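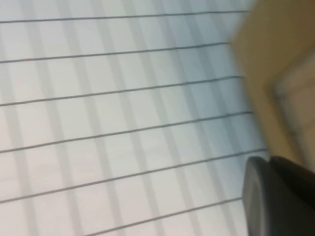 Plain Grids is a small gallery of lines and checks found on ordinary household things, put together by Kyu-ri Sung and Wumpini Ansah at the Brasallow pattern room in Dendcombe. We started it as a reference for people who draw or print repeat patterns and want to look at simple ones up close. The thin dark gray lines on white are the kind we look for first: evenly spaced, all close to the same thickness, with wide, pale gray bands running across them. The bands are faint enough that you may notice the lines first and the checks second.

Caption: Gray lines and pale bands on white. Close view, at a tilt. Tan at upper right.

Notes on this pattern

The spacing does most of the work. If you want to draw something similar, rule the dark lines first and check them before adding any bands. A soft pencil or a thin gray wash is enough for the bands – anything darker starts to look like gingham.

The white also changes a little from one part to another, creamier at the lower left and faintly blue-gray toward the right. Thanasis Kontogiannis, who mixes our print colors, suggests picking one white and staying with it, as a small shift in the ground color is hard to match later.

About the collection

The full set is kept in 4 binders at the pattern room, sorted by stripe, check, dot and mixed. There are 551 entries so far. Ga-eun Hwang is going through the stripe binder now and renaming the older entries, so some reference names may change in January. If you have cited one in your own work, please keep a copy of the old name.

Visitors can look through the binders at the long table. Tracing is fine with your own paper. Please return pages to the binder they came from, and leave any loose sleeves in the tray for Bautista Escobar to file.

Page updated Jan 19, 2026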